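Category: Research – Seismic Risk

4.2 Felt reports and household damage

Aftershock counts are often taken as a stand-in for damage. We doubt this. Of the 2,158 felt reports filed for the Stimbridge sequence, 866 gave no address, and the Hokudska catalog places those at the town center by default. Gondal treats the resulting cluster as real – we see no reason to. Only 131 reports mention damage of any kind, and most were filed after the local news ran its story in April. Self-reported shaking inside homes (Figure 2) is no firmer, as few people can tell a weak jolt from a passing truck.

Figure 2. Hanging wire-mesh basket with colorful contents.
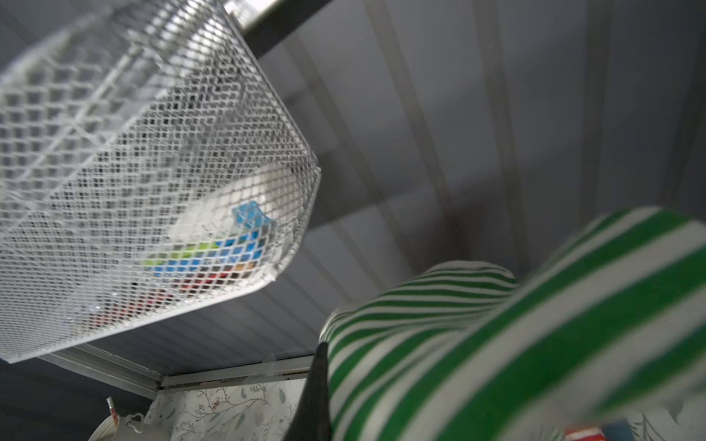
4.3 Limits of the catalog

Small events at night are probably missing.

Contact | © Sisodia Hazard Papers | Back to top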